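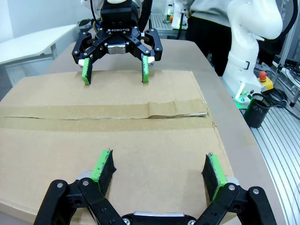 Varifocals or two separate pairs after cataract surgery?

tallowhill
Had my second eye done in July, standard single-focus lenses in both, set for distance. Driving is better than it has been for years. Reading is hopeless without help, as I was told it would be. At the moment I am using cheap readers from the chemist and they live on my head. The optician wants me in varifocals. My other half says just get a decent pair of readers and a separate pair for the computer. What did other people do?

mossgate_9
Two pairs. I tried varifocals for a month after mine and sent them back. The computer bit in the middle was so narrow that I had to turn my head to get to the end of a line. One pair for the screen, one for books, no glasses at all for going out. Suits me.

Pennywort
Opposite here. I wear varifocals from breakfast to bedtime and don't think about them. The top is nearly plain because my distance is good, and the rest does the kitchen, the phone and shop labels. With two pairs I was forever in the wrong room.
If you do go that way, ask how wide the middle zone is. There are several grades and the cheapest ones are narrow. I suspect that is what mossgate had.

mossgate_9
They were the dearest in the shop, the Tretum ones. I don't think it was the grade. Some people don't get on with them.

Pennywort
Fair enough. Were they measured on your face with the frame on? Mine were out by a few millimetres the first time and I couldn't read a thing until they were remade.

mossgate_9
Measured, remade once, still no good.

oddfellow_k
How far away is your screen, tallowhill? That matters more than the brand. Measure from your eyes to the screen, sitting as you normally sit, and take the number with you. Mine is 80 cm because the desk is deep, and the standard computer pair the optician first offered was set for a good deal closer. I would have been leaning in all day.

tallowhill
Never occurred to me to measure. Will do it tonight. I've got a laptop as well, which is nearer.

oddfellow_k
Then look at what they call office lenses, or occupational. Near at the bottom, screen distance at the top, nothing for driving. Much wider than varifocals in the middle. You can't walk far in them but you don't need to.

bluebell wharf
I'll say what I say every time this comes up. Wait. How long since the second eye? Mine drifted for weeks and the first prescription I paid for was wrong by the time the glasses arrived. The hospital had told me 4 weeks at least and I went early.

Pennywort
Agree with that. Though if it's been since July and the eye has settled, there's no reason to hang on.

tallowhill
It's been longer than 4 weeks, and I've finished the drops. The optician checked me last week and said both eyes were steady. I do have a bit of astigmatism left in the left one.

oddfellow_k
Then shop readers won't be doing that eye any favours. They have the same strength both sides and no correction for astigmatism. Worth getting a made-up pair whichever type you pick.

sandpiper22
Has anyone ordered online? I've been looking at Cirkura and Ekov. Ekov is a lot cheaper for single vision. Also had a leaflet from Dankwa but I couldn't see that they do office lenses at all.

mossgate_9
Both my pairs are from Ekov. No complaints for plain readers. They took 3 weeks. You need your pupil distance and my optician was a bit grudging about giving it.

Pennywort
I wouldn't buy varifocals online, there's no one to adjust them. Single vision, fine.

bluebell wharf
I did buy varifocals online, from Cirkura, and they have been fine for over 2 years. The optician in town charged me a small fee to bend the arms.

Pennywort
Then you were lucky — or you have an easy prescription.

bluebell wharf
Quite possibly the second.

tallowhill
Measured. The big screen is a bit under what oddfellow has, and the laptop is nearer still. I think I'm leaning towards office lenses for the desk and a plain made-up pair for bed and the sofa, which is more or less what my other half said in the first place. Does the anti-glare coating make a difference? I get a bit of a shine off the lamp since the operation.

oddfellow_k
Yes for the lamp on the glasses. If it's shine you see without glasses on, the coating won't help, that's the new lens and you should mention it at your next check.

tallowhill
It's there without glasses too, at the outside edge, mostly evenings.

bluebell wharf
I had that. Mine faded over the winter but do tell them, and if it suddenly gets worse or you see flashes or a lot of floaters, ring the eye clinic the same day.

tallowhill
Will do, thanks. I'll ring about the shine tomorrow morning and order the desk pair once I've spoken to them.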